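Open day at the Korletey lab, 2021-02-22. I went for the manipulation bench and stayed for most of the afternoon. Notes follow, in the order I wrote them down. Long thread.

The building is shared by Korletey, who do the arm work, and Broneck, who do the software that sits on top. Visitors came through in small groups with a slot each. I had the second slot and then asked if I could stand at the back for the rest. They said fine.

First station was a talk with slides. I'll skip most of it. The useful part was the project name, Flunico, and the scope: pick up household plastic, put it down somewhere else, do it from demonstrations in place of hand-written waypoints. Narrow, and they were upfront about that.

Second station was the bench. One arm, one table with a green cloth on it, a set of cups and bowls in assorted colours. The cloth is matte, which the presenter said cuts down on glare under the room lights. The bowls themselves are shiny, so that only gets you part of the way.

The task was cup handling. The approach I found most interesting was a finger going down inside the mouth of the cup and taking it by the rim, then a short lift clear of the cloth. Clearance is small. They keep it that way on purpose so a drop costs nothing. 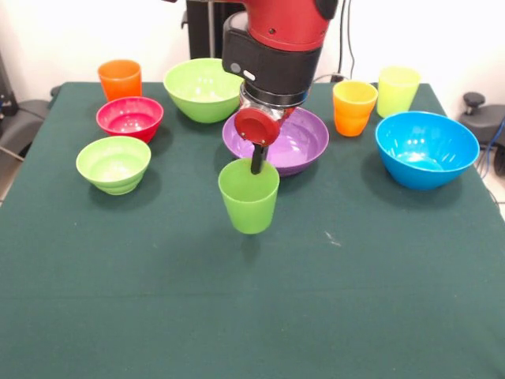
Why use plastic cups and bowls for a demonstration like this?
They are light, cheap to replace and come in plain colours, so a dropped or crushed one doesn't stop the session.

On numbers. They gave 100 demonstrations as the size of the starting set for the cup task, recorded by one operator over several sessions. Then 26 more, added after the first round of testing, all with the target close to a neighbouring bowl. That second batch is what I'd have liked to hear more about.

Somebody in my group asked what counts as a success. Their definition: cup leaves the table, cup is placed upright inside the marked zone of the plan, no other item is shifted more than 13 mm. I think 13 is generous for a table this crowded but I understand why you'd want some slack.

Reported rate on their own test layouts was 72 per cent. They put the figure on a slide without any decoration and then spent longer on the failures than on the successes. I'd like to see more of that at open days.

Failure types as listed by Korletey: finger lands on the rim and not inside it, cup tips on contact, target colour confused with a neighbour. The last one is the most common when two items are close in shade. Lime green cup next to lime green bowl is apparently the layout they dread.

Side note on colour. The layouts deliberately repeat colours across shapes. If every item had its own colour you could cheat the whole task with a threshold. Repeating them means the system has to look at shape as well. Simple idea, good practice.

Third item was the overhead view, shown to us on a monitor by the Broneck people. From above, a cup and a small bowl are both circles with a bit of shading, so height has to come from somewhere else. They use the second view for that. When the arm reaches across the table it also hides whatever is under it, and the presenter pointed that out before anyone asked.

I asked how they deal with it. Answer: the position of each item is kept from the last clear view, and the arm backs off if the two views disagree. It costs time. The person driving the demo said the backing off is the main reason a cycle looks slow to visitors.
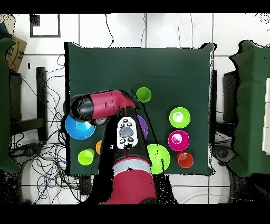
Overhead view at the Korletey bench: arm across the table, gripper end above the big blue bowl.

Layout rules, for anyone setting up something similar. Items are placed by hand from a printed sheet. Nothing stacked, nothing nested. The sheet is shuffled between runs so the operator doesn't get used to one arrangement. They used to let visitors place the items and stopped, as visitors tend to line things up neatly.

Safety arrangement was ordinary. Tape on the floor, one person at the stop button for the whole slot, visitors behind the tape. Speed was capped for the day. I was told the cap is lower than what they use in normal work but wasn't given either figure.

Noise level: low. You could talk over it at normal volume. I mention it only because the last open day I went to had a compressor running in the corner and I came home with no notes at all.

The grasp planner is called Grustidano and it's the Broneck half of the project. It ranks candidate grasps for each item and hands over the top one. For cups it strongly prefers the inside rim. For bowls it varies with the width, and wide bowls were out of scope for the day.

Criticisms. The printed handout had the success rate but no breakdown by item, and a single rate across cups of different sizes doesn't tell you much. Signage in the corridor was poor and I walked into a storeroom. The question period was too short for the number of people who had questions.

Also, all the test layouts use the same cloth and the same room. They know. A change of table colour is on the list for the next round, along with cups that have handles.

They plan a second open day in July, with the bowl tasks included. Bookings will go through Korletey and the groups will be the same size. I've put my name down.

If anyone was in one of the later slots and wrote down cycle times, please send them to me. I timed two runs and then lost the page.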